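Besuch bei Vamex, Tag der offenen Tür im November

Wir kamen zu 34 Leuten und wurden am Empfang in zwei Gruppen geteilt. Unsere führte Luminița Bogdan. Zuerst ging es durch das Lager, 900 Quadratmeter, viel Karton, wenig zu sehen. Danach in den hellen Raum mit den Fenstern, wo es um Tücher und Handtücher ging -- falten, rollen, ablegen, alles an einem runden weißen Tisch.
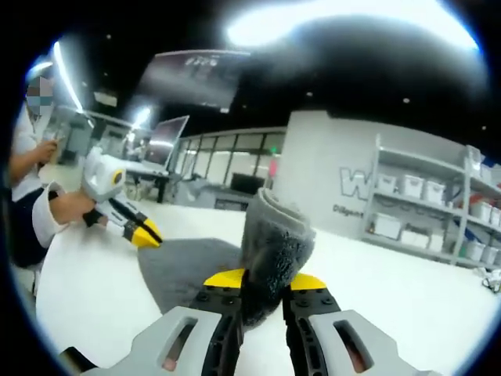
Gerollt wird bei Vamex lieber als gestapelt, weil die Rolle im Regal weniger Platz braucht. Danjuma Anozie fragte nach dem Waschen, das macht die Firma Fadeson außer Haus. Kaffee gab es im Flur, die Brezeln waren schon um elf Uhr weg. Parken kann man hinten bei Drollov, der Fußweg ist ausgeschildert.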